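I have moved apartments five times, and every single time I've painted the walls, and every single time somebody has told me I'm throwing my money away. You're a renter! It isn't yours! Well, I sleep there. I eat cereal there at eleven at night. I think that makes it mine enough for a gallon of paint.

My current place is on the third floor of a building in Gamton, and the lease says walls must be "a neutral shade approved by management." When I moved in, they were the color of old envelopes. I asked about a soft green for the bedroom and got a form. The form had a fee of $40, just for somebody to look at it, and a line saying I'd lose $238 of my deposit if the wall wasn't put back by the time I left. I paid the forty bucks. I was mad about it, but I paid, and the green is lovely - it goes a little gray when it rains.

What gets me is the thinking behind rules like that. My rent is $1,464 a month, and I've been in Gamton almost four years, so go ahead and do that math (I did once and had to lie down). For that kind of money I'm treated like a guest who might put her feet on the couch. A landlord should want tenants who care what the bedroom looks like. We're the same ones who call about the drip under the sink before it comes through the ceiling downstairs.
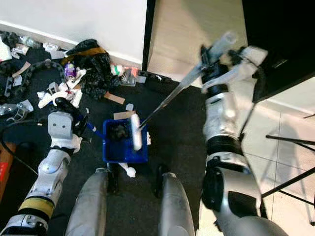 My sister thinks I've got this all wrong. She owns a duplex over in Vatau and rents out the bottom half, and according to her the last tenants left a dining room so dark it took four coats to cover, on a weekend she'd planned to spend at the lake. Let people paint whatever they like, she told me, and the next renter pays for it, one way or another.

Okay, fair. I've seen that dining room and it was grim. But she charged them for it, and she'd never given them any colors to pick from in the first place. My last landlord, in the Holovko building, kept a card by the mailboxes with 28 shades on it. Choose any of those, do it neatly, tell the office which one, done. No form, no fee. Half the doors I walked past had something cheerful going on behind them, and people stayed for years. I only left because my job moved.

So that's all I'm asking for, really. A card by the mailboxes! Put the boring beiges on there too, plenty of people like beige. I'd even take a rule about ceilings, since I know I can't be trusted with ceilings.

My lease is up for renewal in September and I plan to bring it up again, along with the kitchen, which is still envelope. I've got my eye on a yellow.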